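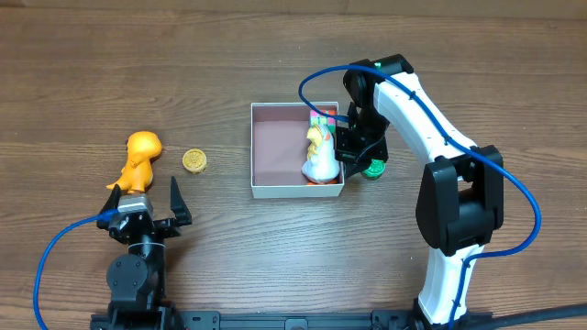

3.2 Verkostung der Jahrgangsreihe

Ich gebe zu, dass ich mich auf diesen Teil der Arbeit am meisten gefreut habe. Aus dem Keller in Boritz standen uns 12 Weine zur Verfügung, der älteste ein Riesling von 1979, und ich wollte endlich wissen, ob sich der Frostschaden eines Jahrgangs im Glas wiederfinden lässt (im Rebschnitt sieht man ihn ja noch lange!). Gelesen wurde überall von Hand, vergoren spontan, und die Lage Grerkach hat bis zu 3000 Rebstöcke, also eine überschaubare Menge.

Verkostet haben wir blind und in zwei Durchgängen, den ersten im Februar, den zweiten am Sonntag, 30. März 2025. Die Reihenfolge wurde jedes Mal neu ausgelost. Für die Bögen habe ich das Schema von Hoàng übernommen, allerdings ohne die Farbnote, mit der ich bei gereiften Weißweinen noch nie glücklich war - da bewertet man am Ende doch bloß das Alter. Ausgewertet wurde alles mit Heterero, was nach etwas Fluchen über die Importmaske ganz ordentlich lief.
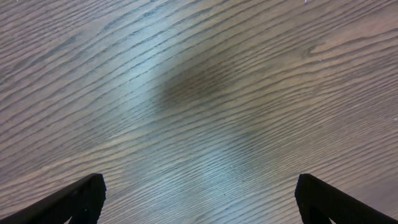
Abb. 2: Holzoberfläche mit dunkler, überwiegend schräg verlaufender Maserung.

Beim Säureeindruck lagen die beiden Durchgänge erfreulich nah beieinander. Beim Abgang sah das anders aus, dort streuen die Noten so stark, dass ich daraus lieber gar nichts ableite. Überrascht haben mich die Weine aus den Frostjahren: Sie wirkten schmaler, das schon, aber keineswegs kürzer, und zwei davon landeten beide Male in der oberen Hälfte. Ob das am geringeren Ertrag liegt oder daran, dass in solchen Jahren strenger sortiert wurde, kann ich mit unseren Daten nicht trennen. Die Kellerbücher geben zur Sortierung leider wenig her - mal steht da ein halber Satz, mal nur das Lesedatum. Ich komme in Abschnitt 4 darauf zurück.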